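Beginning Chess, Session 3: Setting Up the Board
Course handout, Etberg Evening Classes
Instructor: Princess Abella

Welcome back! Last time we learned the names of the pieces and how each one moves. Tonight we do the part most people rush through, and I happen to love it: putting all the pieces where they belong before the first move. Please read this before class and bring a pencil.

1. Turning the board

Sit down facing your opponent and look at the corner square by your right hand. It should be a light one. If it's dark, give the board a quarter turn and check again. On some sets the "light" squares are gray or tan and the "dark" ones are brown or green -- go by which of the two is lighter and you'll be fine.

2. The back row

Start at the corners and work in. Rooks go on the outside, then knights, then bishops. That leaves two squares in the middle for the king and queen, and the queen takes the square of her own color (white queen on light, black queen on dark). The two queens end up facing each other across the board, and so do the two kings. If yours don't, somebody has swapped a pair, and it's worth fixing now because castling in Session 5 will make no sense otherwise.

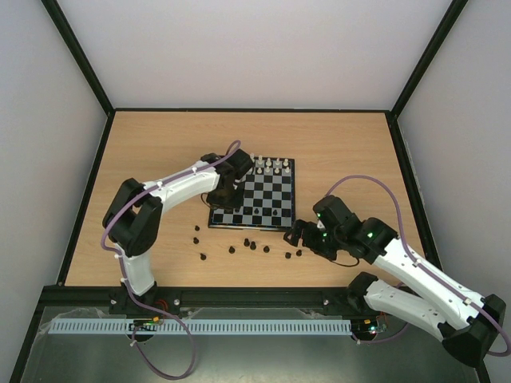
I always tell people to finish one color completely before touching the other. It's calmer, your eye gets used to the pattern, and the second side becomes a matter of copying across. With White done, as it is on this small board with the pawns lined up in front of the taller pieces, you have a model sitting right there for every black piece still standing on the table. Rook opposite rook, knight opposite knight, and so on down the line. It's such a nice way to work!

3. The pawns

The easy row, and a satisfying one. Each pawn stands directly in front of a back-row piece, with no gaps. Try to set each one in the center of its square. On a small board a pawn that straddles a line can cause a real argument ten moves later.

4. Pairs exercise

Work with the person next to you. One sets up White, the other Black, then switch sides. The first time, talk out loud as you go ("rook, knight, bishop..."). The second time, no talking. My record is 18 seconds for one color, and I'd be thrilled if someone beat it.

When the black pieces are spread over the table, pick out the king and queen first and give them their squares. Everything else fits in around them, and the pawns can wait until last.
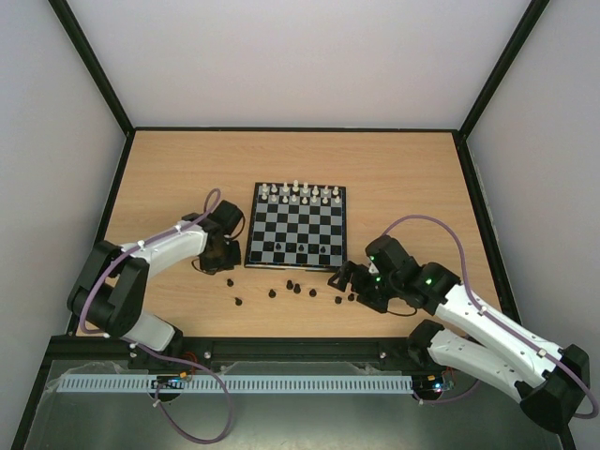 Dindo Salazar wrote after the April class that he prefers to start with the pawns, as they make a little fence and he can drop the big pieces in behind it. I've tried it since, and it works well if your hands are steady. Reaching over the fence with a rook is where I come to grief! Use whichever order you like, as long as the queen ends up on her color.

5. For next time

Set up a full board at home 3 times without looking at this sheet. Then read pages 18 to 20 in the course booklet, on opening moves. Bring questions -- the odder the better.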